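Clear Fronts, Beige Edges – Gallery

Quick page this time, closet season again and everything has to go somewhere. January is when I pull it all out, sweaters and spare sheets and the bag of ribbon that gets bigger every year, and decide what gets put away where I can see it. I'm done with lids and labels. Clear plastic or nothing.

Kanako Miyazaki asked which kind I like. Short answer, the Garlow ones for sheets, Duvero for anything that has to go on the high shelf. Paid 24 for 2 last time, wich is more than I wanted. Grokeck makes a cheaper one, zipper sticks, skip it unless you only open it twice a year.

Other notes before I forget:

Wrinkles. Everybody asks. Leave the thing filled for a week and most of them relax. Hair dryer on low if you're impatient – keep it moving, and don't do it near the stitching. I have not tried an iron and am not going to.

Beige edging picks up lint. Sticky roller, thats it. Don't machine wash, the binding goes wavy and never goes flat again.

Folding them away empty: lay flat, push the air out, fold in thirds. Twelve of them fit behind the vacuum.

More in the spring when I get to the hall cupboard. Comments are open, I read them in the evening mostly.

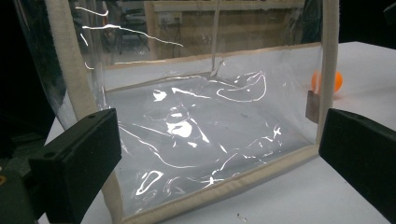
Chiyo Maruyama

Clear sheet with beige edging, standing up on the white table. Very crinkly, light bouncing all over it, worst in the middle – you can still see the tabletop through it. Orange ping-pong ball over by the right edge.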